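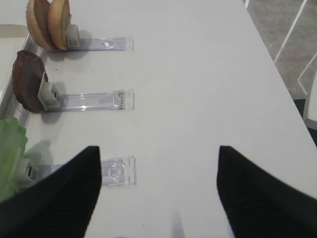

Clear holders on a white tabletop.

Section 4. Setting up a music video watch party in Camach

I run these nights for my friends every July, so I've set this up more times than I can count, and the steps are the ones I use myself. Got the app installed and signed in? Great, let's go!

1. Open Camach and tap New Party. Give it a name people will recognize (mine was "Elletti Night" for months, after the singer we all love).

2. Add your videos. Paste each link into the queue and wait for the little check mark before you paste the next one. The queue holds 133 videos, and yes, I've filled it.

3. Drag the long ones, the short-film kind with credits and dialogue, to the end. My friend Vendula Ďurica likes them first, but people arrive late and miss the plot.

4. Tap Invite and pick your guests. Each of them gets a code that works on 2 screens.

5. Set Sync to Host. Everyone's video now pauses when yours does, so you can stop and argue about a cameo!

Note: If a guest hears the chorus before you do, have them leave and rejoin with the same code. Restarting the whole party wipes the chat.

Caution: Turn off Autoplay before you start. I left it on once and we got a shampoo ad in the middle of Skála's big ballad.

6. Press Start. The chat opens on the right, and you can mute it from the speaker menu if the spoilers get bad.

Saving your queue for next time is in Section 5.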